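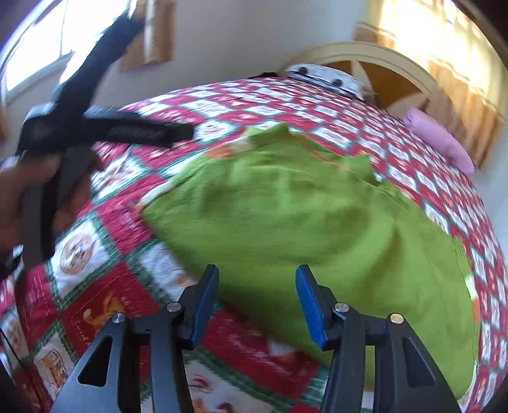

Ticket 1079 – Greifer rechts: Öffnungsweite springt beim Falten
Projekt: Wäschefalten, Studienprojekt Gruppe 7
Gemeldet von: Nikola Wysocka
Bearbeitung: Wiremu Tomoana
Komponente: Handgreifer, Auswertung Öffnungsweite
Priorität: mittel
Status: in Beobachtung

Fehlerbild (Wysocka)
Beim Aufzeichnen der Faltsequenzen springt der Wert der Öffnungsweite am rechten Greifer für einzelne Frames auf den Maximalwert und fällt danach zurück. Der linke Greifer ist unauffällig. Betroffen sind 24 Episoden aus dem letzten Durchgang, alle mit dem grünen Kleidungsstück auf der Karodecke. Die Episoden mit Geschirrtüchern auf dem Tisch laufen sauber durch. Im Log von Plindden steht jeweils nur:

WARN width_est: out of range, value clamped

Erwartet: stetiger Verlauf zwischen »offen« und »geschlossen«.

Bereits geprüft
Kabel am Gehäuse neu gesteckt, keine Änderung.
Gelenkschrauben beider Backen nachgezogen, kein spürbares Spiel.
Kalibrierung zweimal wiederholt, Ergebnis identisch.
Anderer Rechner, gleicher Fehler.

Kommentar (Tomoana)
Bitte drei Rohaufnahmen hochladen, unkomprimiert. Die Backenerkennung arbeitet im Kamerabild mit einer Farbschwelle. Rot und Grün im Untergrund könnten stören, das würde aber eher Rauschen erzeugen als einen Sprung auf Maximum. Außerdem brauche ich die Version der Konfiguration. In Sodance liegen zwei Dateien mit gleichem Namen.

Antwort (Wysocka)
Aufnahmen liegen im Ordner Zalewska/upload. Konfiguration ist die vom 13.1.24. Der Sprung tritt auf, wenn Stoff zwischen den Fingern steht und einen davon teilweise verdeckt. Bei offen gehaltenem Greifer über dem Stoff habe ich ihn nicht gefunden.
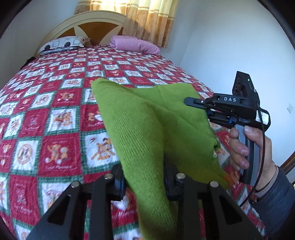

Kommentar (Tomoana)
Reproduziert. Sobald das obere Ende eines Fingers in einer Falte verschwindet, verliert die Erkennung diese Seite. Die Auswertung nimmt dann ersatzweise den Bildrand als Position an, daher der Maximalwert. Links ist derselbe Code aktiv, dort ist in der Konfiguration aber die Glättung eingeschaltet. Rechts fehlt der Eintrag.

Maßnahmen
1. Glättung rechts ergänzt, gleiche Parameter wie links.
2. Bei Verlust einer Seite wird der letzte gültige Wert gehalten, Frame wird mit »occluded« markiert.
3. Nach mehr als 1000 ms ohne gültigen Wert wird die Episode zur Sichtprüfung vorgemerkt.
4. Doppelte Konfigurationsdatei in Sodance umbenannt – bitte lokal neu ziehen, sonst wird weiter die alte geladen.

Test (Wysocka)
Die gemeldeten Episoden neu ausgewertet. Keine Sprünge mehr. Zwei Episoden wurden zur Sichtprüfung vorgemerkt, dort ist der Finger tatsächlich zu lange verdeckt. Beide verworfen. Die Decke bleibt liegen, der Untergrund spielt für den Fehler keine Rolle.

Offen
Die Haltefunktion verfälscht kurze Schließbewegungen unter dem Stoff. Für das Training unkritisch, für die Auswertung der Greifzeiten im Bericht nicht. Markierte Frames dort ausschließen. Ticket bleibt bis zur Zwischenabgabe in Tevcombe im Mai in Beobachtung, Rückfragen bitte direkt hier eintragen.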